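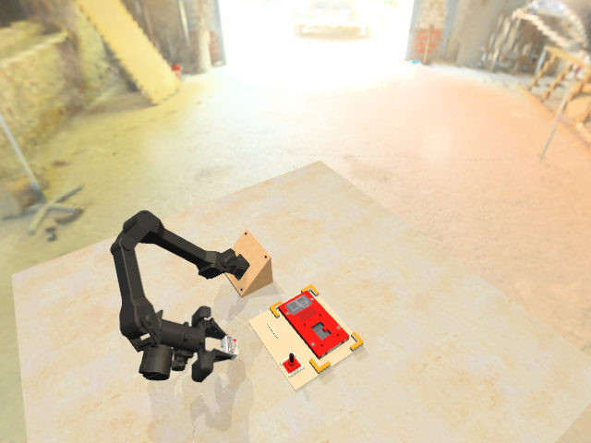 4. Importing and sorting your music

Shawky will happily play a folder full of badly named files. It will not enjoy it, and neither will you once you have 66 albums by "Unknown Artist." Set aside an evening before your first import, or a Saturday if you own a lot of live bootlegs.

4.1 Before you start

Update the player to the current version (Settings > About > Check Now). Plug the unit into the wall. A full import can run up to 18 hours on a large collection, and the battery was not built with your jazz phase in mind.

CAUTION: Do not unplug the drive during an import. The library file is written at the end, all in one go, and half a library file is no library file.

4.2 Running the import

1. Connect the drive to the rear port. The front port is for headphones dongles and charging only.

2. Open Library > Add Source and pick the drive by name. If you never named it, it will be the one called NO NAME.

3. Choose Copy or Link. Copy moves a duplicate of every track onto the player. Link leaves the files where they are and plays them from the drive.

4. Under Match Tags, choose Gentle. Aggressive will rename anything it thinks it recognizes, and it thinks it recognizes a great deal. Our test copy of the second Grargate album came back as a whale song compilation, which some of us preferred.

5. Press Start and leave the room.

NOTE: The counter in the corner shows files, and album covers are files. If it reads 447 and you own 337 songs, nothing is wrong.

4.3 Singles, remixes and guest spots

By default the player files a track under every name in the Artist field. A rap record with a guest on each song will therefore fill your artist list with people who each appear to have made one album, containing one song.

1. Go to Library > Artists > Grouping.

2. Switch on Use Album Artist.

3. Open any album that still looks scattered, hold down on the title, and choose Gather.

Remixes stay with the original single unless you tick Separate Remixes. Tick it if you own the Brukine box set, with its eleven versions of the same song, ten of them longer.

4.4 Gapless playback

Turn this on for live albums and anything with a concept (Playback > Gaps > None). Leave it off for shuffle - a Rusturora ballad running straight into a drum solo has upset people at dinner.

Hidden tracks are not detected. The player treats nine minutes of silence as music, a position Sota Tsuchiya on our firmware team is prepared to defend at length. To skip it, press Forward twice.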